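Leseecke mit rundem Holztisch - wie Platz für einen Mausarbeitsplatz schaffen?

Gradby
Sonntag, 7. Dezember

Guten Tag zusammen, ich betreue in unserem Haus die Leseecke mit den runden Holztischen. Auf dem großen Tisch stehen hinten ein gerahmtes Bild und ein Tischschild im Holzfuß, daneben liegen Bücher. Jetzt soll dort auch mit dem Laptop gearbeitet werden, deshalb haben wir ein Mauspad mit Handauflage hingelegt.
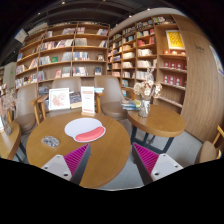 Foto: Gradby

Meine Frage ist: Bleibt das Mauspad fest liegen, oder räumt man es jeden Abend weg? Und stört die dicke Auflage die Leute, welche nur lesen wollen? Der Tisch ist geölt, ich habe auch Sorge wegen Flecken unter dem Gummi. Für Anschaffungen habe ich noch etwa 300 Euro bis April.

Horkix

Wegräumen. Bei uns klebte so ein Pad nach 14 Tagen am Öl fest.

Faluta

Ich sehe das nicht so streng wie Horkix. Wir haben es drei Monate lang probiert und das Pad immer am selben Platz gelassen, aber einmal in der Woche hochgehoben und darunter trocken gewischt. Bei geöltem Holz soll man nach dem Ölen einige Zeit warten, bevor etwas aus Gummi darauf kommt. Wir haben 10 Tage gewartet und es gab keinen Fleck.
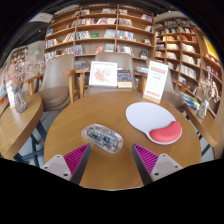
Wichtiger finde ich die Tischmitte. Bild und Schild sollen ganz nach hinten, dann passt vorne ein Laptop hin und man kann trotzdem noch ein großes Buch aufschlagen. Vasen mit Trockenblumen würde ich auf die anderen Tische stellen, die Blüten krümeln sonst in die Tastatur. Die Auflage hat bei uns die Leser wenig gestört, sie schieben das Pad einfach zur Seite. Geld würde ich eher für eine gute Leselampe ausgeben - die fehlt in solchen Ecken fast immer.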